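How to change the batteries in an old remote or handheld unit

Updated July 2020

In our house we have many small devices which work with batteries, and most of them stop exactly when we need them. In the beginning I threw away two that were still good, only the contacts were dirty. So I write down my way, maybe it saves you the same mistake.

What you need: fresh batteries of the correct size, a dry cotton swab, a little white vinegar, and a flat place with good light. I work on the stone-look counter in the kitchen. A small part is easy to lose on a patterned surface, so you can put a plain towel under.

1. Find the latch of the cover. Usually it is a small tongue at one short end. Press it with the thumb and lift. Do not use a knife, the plastic of old covers breaks quickly.

2. Put the cover down in one place and leave it there until the end. The tabs on the edges are thin.

3. Take out the old batteries and keep them apart from the new ones. I once mixed them and needed to test all again.

4. Look at the springs. If there is white or green powder, touch it with the swab and one drop of vinegar, then wipe it and wait up to 46 minutes before you continue. Wear gloves for this.

5. Put in the new batteries. The flat end (minus) goes in most cases to the spring, but follow the drawing inside the compartment.

6. Close the cover. First the tabs, then the latch. It should click.

If you use rechargeable cells, look at the number printed on the wrapper. Mine are 2,000 mAh and in the Sturkel remote they last from November until spring. Do not put an old and a new cell together in one device.

Empty batteries go to the collection box, in Girkside it is at the entrance of the library.
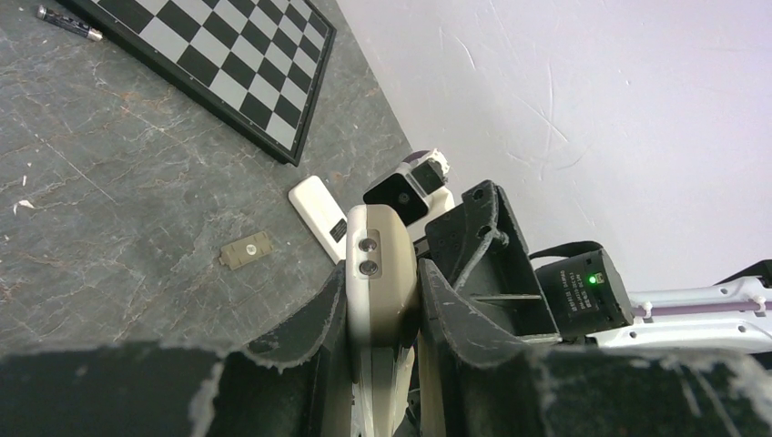

Takagi wrote that vinegar is fine for alkaline leaks, but the swab must be almost dry, or the liquid runs under the spring and the rust begins there.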